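Barico Project: Progress Report to the Inville Research Fund
Submitted 2021-01-05

Purpose of the period

The work funded under this award asks whether a grasping policy trained wholly in simulation can be moved to a physical arm with little further tuning. During this period the team at the Bainbridge laboratory finished the rendering set-up and ran the first full comparison of training methods.

Method

Each trial begins from the view above the gripper, looking out past the two fingers. Surface colour and texture are changed between trials, so that the policy does not come to depend on any one background. Dark, low-contrast surfaces were added in October at the request of our partners at Ernen. 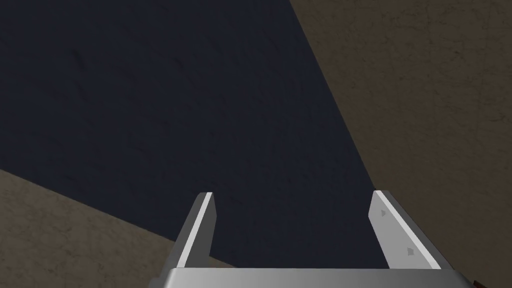

Simulated view past the gripper

Results to date

A total of 415 simulated trials were completed under the varied-surface method, of which 259 ended in a stable grasp. Failures were most common where the target lay near a boundary between two surfaces. The team considers that the policy is reading such edges as the outline of an object, and a revised training set is being prepared to test this.

Transfer to the physical arm has been tried in 28 trials only. The sample is too small to support a firm finding, and no success rate is reported at this stage.

Departures from plan

The second round of physical trials has been moved back by 6 weeks while the wrist mounting is replaced. No change to the budget is requested.

Next period

The revised training set will be run in full before physical trials resume. Trial records will be deposited with the Fund alongside the next report.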